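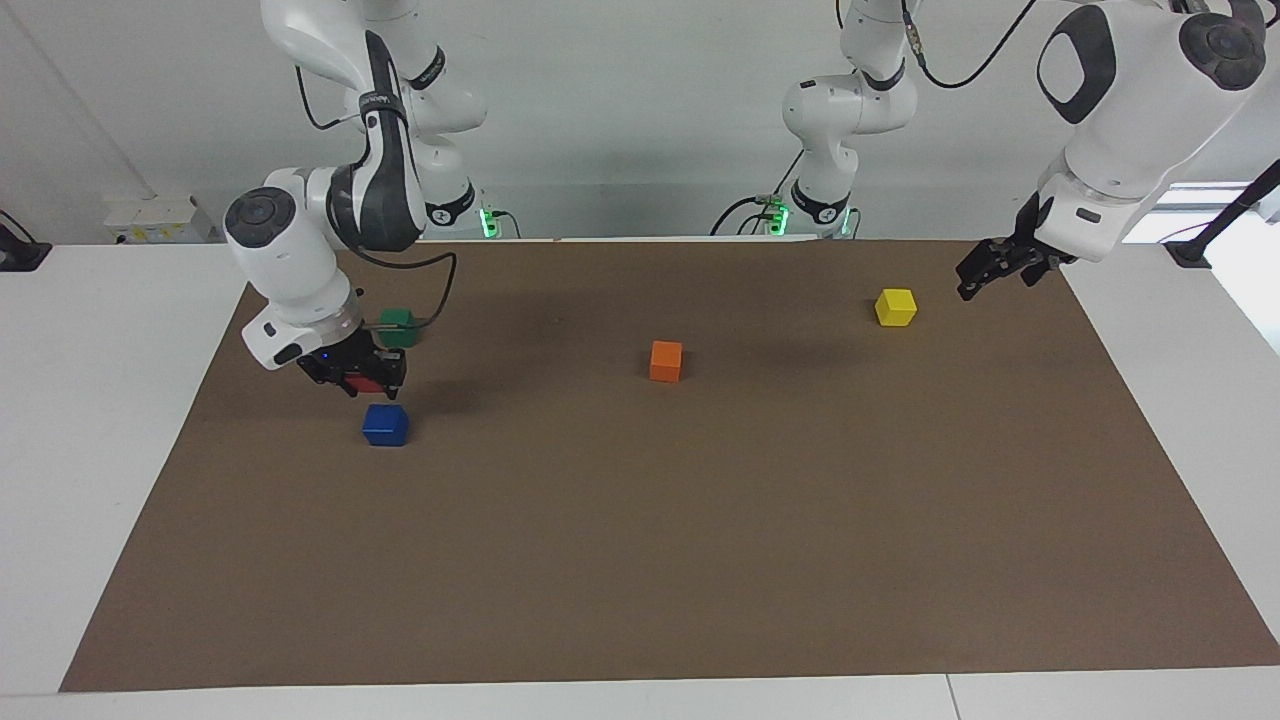 Bench two, right arm holding the red cube. Green, blue, orange and yellow still on the paper.

Packing and light assembly > Robots at work

flurov49
12/19/24
Joltilthorpe site. Management have put a pair of arms on a table at the end of our line and we're all meant to be impressed. Coloured cubes on brown paper, that's the demo. We do 3,000 mixed cartons a shift and half of what goes in them is floppy or shiny. Has anyone worked next to one of these once it was doing a real job? What happened to your hours?

Fontes
We had a pair from August. Hours stayed the same, the job didn't. I used to pack, now I clear faults and top up trays. Same money for more walking.

tapegun
Bit harsh on the cubes. You have to start with something easy to grip. Ours started on blocks too and they're doing the small spares now, which I was glad to see the back of. My wrists are better for it.

flurov49
Glad about your wrists, but who checks the spares?

tapegun
I do. Sat down, mostly.

Fontes
And how many packers were on spares before?

tapegun
Four. Two moved to returns, one left, one's me.

flurov49
So that's the answer then. The Nerkero rep told us "nobody loses out" and wouldn't put it in writing. He also said 309 picks an hour. I asked if that was with our stock or with cubes and he said he'd get back to me.

binlid
Our rep's figure was 309 as well. We got 237 on a good day, and that was with someone stood there straightening things up for it. That someone doesn't show up in the figures.

tapegun
237 an hour all night without a break is still a lot of picks.

binlid
It wasn't all night. It stopped whenever a bag folded over and then it waited for me.

Fontes
Get the grading sorted before it goes live. We were still on packer rate while doing a minder's job, and once it's bedded in they've no reason to talk to you.

flurov49
Will raise it. Still waiting on the rep.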